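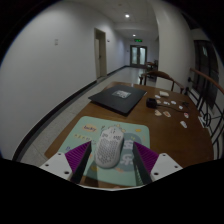 손가락을 갈아 끼우는 사람

노트북을 덮고 나서야 일이 시작된다고, 투마이니 와웨루 씨는 웃으며 말했다. 그가 돌보는 기계는 손에 쥐고 쓰는 그리퍼다. 사람이 이걸 들고 물건을 집으면 그 동작이 기록으로 남고, 나중에 로봇 팔이 그 기록을 보고 배운다. 팀에서는 이 도구를 '키뉴아'라고 부르는데, 왜 그런 이름이 붙었는지는 사람마다 말이 달라서 나는 끝내 정답을 듣지 못했다.

처음 보는 사람은 다들 색깔부터 이야기한다. 보라색 손가락 두 개에 골이 촘촘히 져 있고, 안쪽 면은 검다. 물건에 닿는 곳은 바로 그 검은 면이다. 와웨루 씨는 아침마다 부드러운 천으로 그 면을 닦고, 엄지로 꾹 눌러 보고, 골 사이에 실금이 생기지 않았는지 불빛에 비춰 본다. 손가락이 달린 흰 판도 그냥 지나치지 않는다. 조임이 조금만 풀려도 손끝이 미세하게 돌아가는데, 눈으로는 잘 안 보여도 기록에는 고스란히 남는다고 한다. (나도 한번 들여다봤지만 솔직히 아무 차이도 모르겠더라!)

점검의 마지막 순서는 늘 마우스다. 뒤쪽에 벌집무늬 구멍이 난 하얀 마우스를 민트색 패드 위에 올려놓고, 벌린 손가락을 양옆으로 가져간다. 패드에는 만화 같은 그림과 함께 'lucky'라는 글자가 찍혀 있는데, 와웨루 씨는 이 패드를 꽤 아끼는 눈치였다. 마우스는 등이 둥글고 구멍까지 뚫려 있어서 좌우가 어긋난 손가락으로 집으면 금세 비뚤어진다. 그러니 이만한 시험 상대가 없다는 것이다.

"양쪽이 동시에 닿아야 해요. 한쪽이 먼저 닿으면 마우스가 밀리거든요. 그러면 다시 풀고, 다시 조이고, 커피 한 모금 마시고, 또 해 보는 거죠."

손가락 한 쌍의 수명을 물었더니 그는 공책을 꺼내 한참을 넘겼다. 팀이 정한 교체 기준은 집기 400회. 그런데 3월에는 211회 만에 갈아야 했던 쌍도 있었다. 거친 물건을 연달아 집은 탓이었다고, 옆에서 듣고 있던 크리스토프 디르크스 씨가 조금 미안한 얼굴로 거들었다. 디르크스 씨는 기록을 모으는 쪽이고 와웨루 씨는 도구를 고치는 쪽이라 둘은 자주 티격태격하는데, 점심은 또 꼭 같이 먹는다.

교체에는 18분이 걸린다. 나사를 풀고, 낡은 손가락을 빼고, 새것을 맞춰 끼운 다음 끝까지 조이지 않은 채로 몇 번 여닫는다. 손가락끼리 서로 자리를 잡게 두는 시간이라는데, 이 대목에서 와웨루 씨의 말이 눈에 띄게 느려졌다. 급하게 조였다가 하루치 기록을 통째로 버린 적이 있다고 했다. 그날 버린 기록이 74건이었다는 것까지 그는 또렷이 기억하고 있었다.

떼어 낸 손가락은 버리지 않고 빈 과자 통에 모아 둔다. 어디가 먼저 닳았는지 견주어 보면 다음 쌍을 어떻게 조일지 감이 온단다. 내가 자리를 뜰 때도 그는 통을 뒤적이며 디르크스 씨에게 닳은 모서리 하나를 보여 주고 있었다.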